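Bagged Fruit Check, Back Table and Cold Shelf
Brulton Market Pantry, 10/7/22

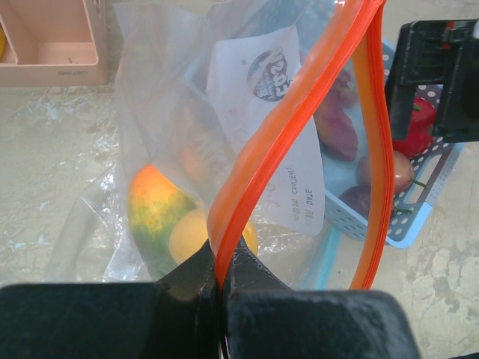

Before you start
Wash your hands, wipe the table, and put a clean towel under the fruit. I know we all know this, but it's a long list and it's nice to begin it properly.

1. Zipper seal runs clean along its whole length: OK
Run a finger along both strips. The orange seals are thick and cheerful and easy to see, and they do like to twist when the bag is standing open, so straighten them before you press them shut. I went over a few twice.

2. Film free of holes and splits: OK, with one note
Wrinkles and a bit of cloudiness are fine. A pinhole isn't. One bag from the Ledesma box had a small tear near the corner and I moved the fruit to a fresh one.

3. Fruit sound, no soft spots or leaks: OK
Please be patient with mottled skins! Green running into orange and yellow speckles is ordinary ripening color on plenty of fruit, and I would hate to see a good one tossed. Press gently near the stem end and smell it. The pale yellow round ones bruise more quietly, so turn them over in your hand.

4. Heavy fruit low, tender fruit on top: NEEDS WORK
Three bags were packed the other way up. Repacked them all.

5. Paper label in the bag, upright and readable: OK
Keep the printed side toward the plastic. If the paper has gone limp, write a new one (spare labels are in the Mavska tin, second drawer).

6. Bags not overfilled: OK
You should be able to close the seal without leaning on it.

7. Cold shelf clean and thermometer working: OK
Wiped the shelf down while I was there. The thermometer battery is getting low.

To do before the next check
Order bags. We have 87 left from the box of 200, and October is always a busy month for us. Same size as before, please, the smaller ones never fit a papaya.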